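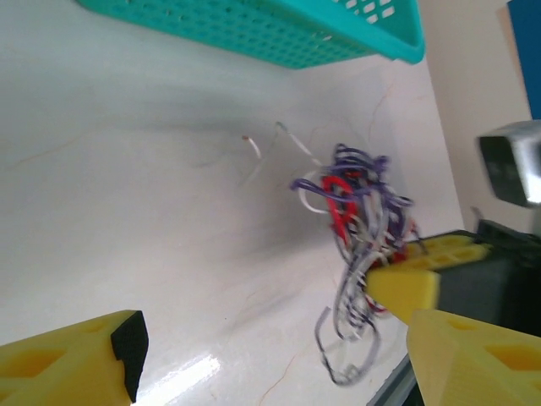
Ticket 343: wire offcuts keep knotting up, can't sort them into baskets
Status: open
Product: Seltia mesh sorting baskets, set of three
Opened: September 27, 2022

Hi folks, me again (sorry!). I wrote in back in April about the lids and you were great, so I'm hoping you can sort me out on this one too.

I do a lot of small repair jobs at home, mostly lamps and old radios for people in Temley, and I end up with heaps of hookup wire offcuts. Purple, white, a couple of greys, a bit of red. I used to chuck the lot in an ice cream tub, and every time I wanted one piece I'd pull out the whole bird's nest. So I bought your baskets with the idea of giving each kind of wire its own home, and I set them up on the white counter in the laundry where the light's good.

Trouble is, the wire still tangles. It tangles on the way in, it tangles sitting there, and the thin stuff pokes its ends through the little holes and hooks on. I tug it, the basket slides along the counter, and by then I've got a worse knot than the one I began with.

What I've tried so far:

1. Pulling the knot apart from the middle. Terrible idea, it just went tight.
2. Finding a loose end and working backwards. Better, but I spent a whole evening on one clump and got maybe half of it free.
3. Shaking it. My sister swears by this for necklaces. It did loosen the outer loops a fair bit, so I'll give her that one.
4. Cutting anything shorter than 80 mm straight out of the clump and binning it. Felt wasteful but it helped more than anything else.

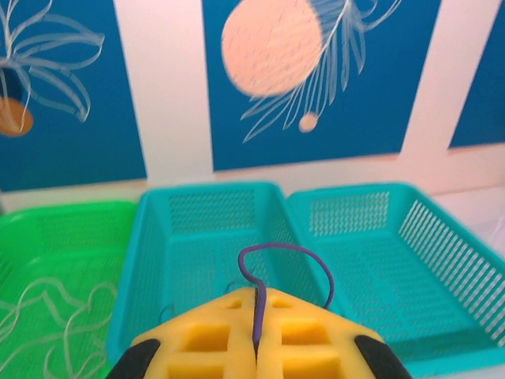
The other thing is the stiffness. The purple wire has a real spring to it and wants to stand up in an arch whatever I do, so even when I've laid it nicely along the bottom of a basket it pops up and grabs its neighbour. The thin pale stuff is the opposite, it flops all over the place and makes those wavy loops that catch on everything. I've been trying to keep those two apart at least, green basket for the floppy bits and turquoise for the springy ones, and that was going fine until I got lazy and dropped a handful in together.

So, my questions. Do you make a liner for these, something smooth so the ends don't go through the holes? And is there some kind of divider? I saw a Utov one online but it's 272 mm long and I don't think it'll sit flat in yours. I'm happy to cut up a plastic folder if that's the answer, I'd just like to know before I go hacking at things.

Also, would you wind the long pieces first? I've got roughly 1000 twist ties in a drawer (long story, bulk buy) and I could put them to use, but doing every single offcut sounds like a winter's worth of work.

Thanks heaps, and no rush on this. I've got a lamp to finish first and I only need the red for that. 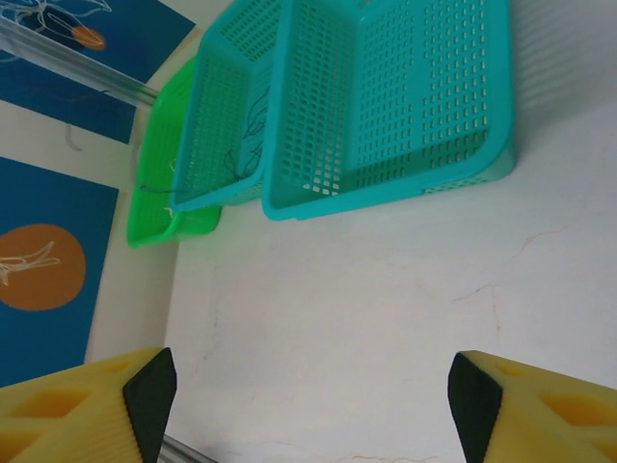 Teguh Wuisan: Thanks for all the detail, that helps. We don't have a liner for the mesh set at the moment, and your plastic folder idea is what I'd do. Cut it a touch bigger than the floor of the basket so it curls up the sides. For the springy wire, wind anything longer than your hand around two fingers and put one twist tie on it. Leave the short bits loose. I'd skip the divider until you've tried that. I'll keep the ticket open, so write back when you've had a go.

Will do! Folder's already on the counter, just need to find the good scissors.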